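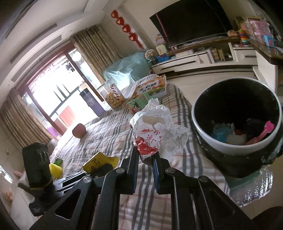

Open jaws over the bed, with a white plastic bag lying just past the tips and snacks still to sort.

The Flondmont home-tidying project has its equipment plan for the coming year, and I've spent most of this week reading it (with a lot of coffee). The short version: more hand-held grippers, a proper stock of spare parts, and no robot arm until the spring after next. If you've been following along since the project started, that last bit may sting a little. I was hoping for an arm too!

The approved figure for each new hand-held unit is $1,124, bought from Tudier, with the camera mount and a carrying case included. The project is ordering 2 units now and will look at ordering more in May. That's a smaller first order than the one in the draft plan, and I think it's the right call. The draft had everything arriving in one big shipment, and there's no place in the Flondmont office to put it all, let alone enough people trained to use it.

For anyone who hasn't seen this kind of work up close, a person holds the gripper and does the chore with it, and the recordings go toward teaching a robot the same chore later. So the tool takes all the wear. It gets squeezed shut on snack packets, plastic bags, crinkly wrappers, toys and whatever else ends up on a bed in a family home, over and over, for a whole session. Pads go first. Then the screws start backing out of the linkages, and then one day the jaws don't quite meet and you've got an afternoon of recordings you don't want to keep.

Which brings me to the part of the plan I like best. There's a spares line! Last year's budget had the tools and nothing else, so every worn pad turned into its own little purchase request. This time the project is buying 50 finger pads up front from Softić, all in the same ribbed pattern, plus screws and pins to go with them. It isn't glamorous, but a missing pad has stopped more sessions than any software problem I know of.

Batteries and storage cards come out of a separate pot, and I'm told they're already covered. I asked about chargers as well. Chargers are apparently "under discussion," so if you have a good one, hang on to it.

Then there's the question of what the tools will be used for. The plan sets a target of 200 recorded home sessions, and it puts the clutter jobs first: clearing snacks and packaging off a bed, getting trash into a lined bin, putting small things back in a container. Folding has been pushed back. Kitchens are off the list for now, mostly over worries about water and glass.

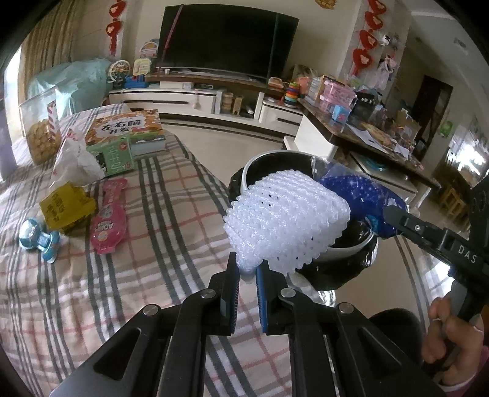 Thin plastic is the reason the clutter jobs moved up. A round piece of fruit gives the jaws something to close on, but light packaging bends, slides, folds over itself and hides whatever is underneath, and the pads make a huge difference to how well you can pinch a corner of it. The people who do the sessions have been saying so for months -- their notes are attached at the back of the plan, and they're the liveliest reading in there. One of them simply says "more bags please."

Two people working side by side on the same job is also in the plan for the first time. That's a good way to get through a messy bed, and it does change the math, as a pair of tools has to be working at the same time in the same room. If one goes down, both people stop. The plan handles this by keeping an older unit at the office as a loaner. I'd have liked to see a second loaner, but I also know what the total looked like before the cuts.

Now, the arm. The draft plan had one from Dalach, on a lease, with setup and a year of service thrown in. I was excited when I read it, and I still think Dalach makes a strong offer. The trouble is everything that has to come with it. You need a solid table, you need space around the table, you need somebody who can be there when it's running, and you need insurance that covers the lot. None of that was in the draft. Once those costs were penciled in, the arm was eating money meant for paying the people who do the sessions, and that was pretty much the end of it for this round. Dalach has agreed to hold its lease price for a year, so the door's still open.

A few smaller items, for those of you who like the small print (I know you're out there):

Shipping for the Tudier order is paid by the project, and the units come to the Flondmont office, so please don't have them sent to your home address.

Worn pads should come back in an envelope with the unit number on it. The plan calls for keeping a record of how long each set lasts, and next year's spares order will be based on that. I think this is a great idea and I fully expect to forget to do it at least once.

Tape repairs are fine for getting through the day. If a unit has needed tape in the same spot twice, it goes in for service.

There's a modest amount set aside for household supplies, meaning trash bags, storage tubs, and the snacks and packaging used in the sessions. Keep your receipts. Yes, for the cookies too.

Training on the new units will be in the evening, starting at 6 p.m., at the office. If you already know the older tools you can skip the first half, but do come for the part on changing pads, as the new ones clip in differently and they're easy to put on backward.

I've asked for the full plan to be posted on the project page along with the session notes. Comments are open until the end of May, and the question of a second loaner is still up for grabs, so if you feel the way I do about that, please write in. Questions about the spares order can go to the office directly.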